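Foire aux questions — Ranger ses revues debout, avec ou sans support transparent

Page tenue par Liette Dhillon, salle des périodiques, bibliothèque Lévesque. Dernière révision : octobre.

Faut-il vraiment un support pour ranger des magazines ?

Pas forcément. Une pile à plat ne coûte rien et n'abîme pas grand-chose tant qu'elle reste basse. Le seul défaut sérieux, c'est qu'on veut toujours le numéro du dessous. Si vous gardez trois ou quatre revues sur un coin de bureau, passez votre chemin et gardez votre argent.

À partir de combien de numéros cela devient-il utile ?

Chez nous, la pile à plat devient pénible à 12 numéros. À 13, quelqu'un tire celui du milieu et tout glisse. Je ne prétends pas que ce seuil vaille partout : il dépend du papier, de la couverture et de la patience des gens. La salle compte 2 655 fascicules et je n'en rangerais pas le dixième dans des supports de table. Le reste est en boîtes et s'y porte très bien.

Qu'appelez-vous un support transparent ?

Un porte-livres en acrylique, avec des fentes verticales dans lesquelles on glisse les revues. On en vend sous toutes sortes de noms (« organiseur », « présentoir », « station de lecture », j'ai même vu « solution »). Le principe change peu d'un fabricant à l'autre, le prix beaucoup.

L'acrylique est-il plus solide que le métal ?

J'aimerais bien voir l'essai qui le démontre. L'acrylique se raye, c'est certain, et les rayures se voient d'autant mieux que la matière est claire. Un serre-livres en métal peint se raye aussi, mais tout le monde s'en moque. En contrepartie, le transparent laisse voir les couvertures, et pour des revues c'est un argument que je veux bien accepter.

Une revue agrafée tient-elle debout toute seule ?

Quelques secondes, si le papier est épais. Ensuite elle s'ouvre en éventail ou se couche. Celles qui ont un dos carré collé se débrouillent mieux. Dans les deux cas il faut la tenir par le bord supérieur et la descendre bien droite dans la fente, sans la lâcher trop tôt. Si elle accroche à mi-course, ressortez-la : forcer, c'est corner le bas de la couverture.

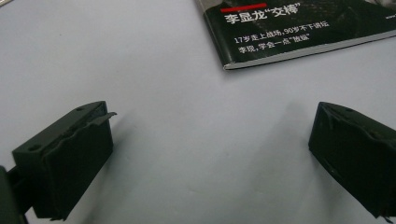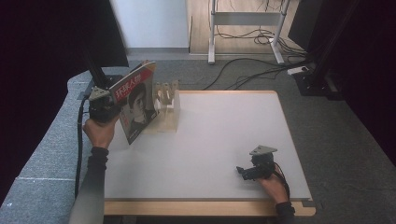
Photos : Marlene MacDonald / bibliothèque Lévesque

Dans quel sens faut-il tourner la couverture ?

Question plus disputée qu'elle ne le mérite. Sur la seconde photo, la revue tenue presque droite à côté du support est un numéro de 环球人物, couverture tournée vers la droite : on reconnaît le titre sur son bandeau rouge et le portrait d'homme en noir et blanc. Pour consulter, ce sens-là ou l'autre, peu importe, pourvu que toutes les revues du support regardent du même côté. Mélanger les deux oblige à sortir chaque numéro pour savoir ce que c'est.

Et les titres que je ne sais pas lire ?

Fiez-vous au titre dessiné, à sa couleur, à sa place en haut de la couverture. Comparez les caractères un à un avec un numéro déjà rangé, et ne vous fiez pas à l'image, qui change à chaque parution. Si un doute subsiste, laissez la revue à plat sur la table et demandez. On préfère cela à un classement inventé.

Où poser le support sur la table ?

Vers le fond, avec assez de place devant pour étaler une revue à plat. On trouve des guides qui recommandent le centre « pour l'équilibre ». Au centre, il gêne tout le monde. Évitez aussi le ras du bord, surtout du côté où l'on passe.

Une table blanche, est-ce un bon choix pour trier ?

Pour les couvertures sombres, oui, on repère vite un coin qui dépasse. Pour le reste, je me méfie : le blanc montre chaque trace de doigt et chaque miette de colle. Nous l'avons gardée parce qu'elle était là.

Le modèle Cutlow vaut-il mieux que le Grekivham ?

Nous avons eu les deux. Le Cutlow a des fentes plus étroites, ce qui plaît aux revues minces et désespère les numéros spéciaux. Le Grekivham accepte tout, y compris ce qui aurait besoin d'être tenu. Ni l'un ni l'autre ne m'a convaincue au point d'en racheter. Quant à l'Ivulano, annoncé comme « antidérapant », il glissait. Peut-être le nôtre était-il mal moulé — je n'ai pas poussé l'enquête.

Comment nettoyer l'acrylique ?

Eau tiède, une goutte de savon doux, chiffon en microfibre. Pas d'alcool, pas de nettoyant à vitres, pas d'essuie-tout. Les sprays « spécial plexi » sentent meilleur et je n'ai pas constaté d'autre différence.

Les revues se déforment-elles quand elles restent debout ?

Si elles penchent, oui. Un support à moitié vide est pire qu'une pile. Remplissez les fentes ou calez avec un carton rigide, et retournez de temps en temps les numéros les plus mous. On me dit parfois qu'une revue bien rangée ne bouge plus jamais. Je demande à voir, surtout en hiver, quand le chauffage sèche la salle.

Peut-on y mettre des livres ?

Des livres minces. Un gros volume relié bascule et emporte le support avec lui.

Faut-il étiqueter les fentes ?

Nous avons essayé pendant un mois. Les étiquettes se décollaient, laissaient une bande grise, et les lecteurs reposaient les revues dans la première fente libre. Marlene MacDonald soutient qu'avec de meilleures étiquettes cela aurait marché. Le sujet reste ouvert.

Que faire d'une couverture déjà cornée ?

La remettre à plat sous deux gros livres, une nuit ou deux, avec une feuille propre entre les deux. Le pli restera un peu visible. Le fer à repasser conseillé sur certains forums, c'est non.

Prêtez-vous les supports ?

Non. Les revues, oui, sauf le dernier numéro paru de chaque titre. S'adresser au comptoir des périodiques avant 17 heures.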